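Clearing and Resetting a Shared Table

Staltine House asks all guests of Room 408 to reset the table after use. The procedure takes about four minutes.

Begin with the wire basket. Place it toward the back of the table, long side facing you, and hold it by the end handles when moving it.

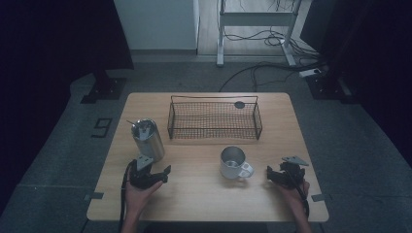
Mugs are collected next. Empty each one in the pantry, rinse it, and set it upside down in the basket. Metal canisters are washed separately — remove any stirring rod first. Wipe the tabletop with a damp cloth and carry the basket to Shelf 31.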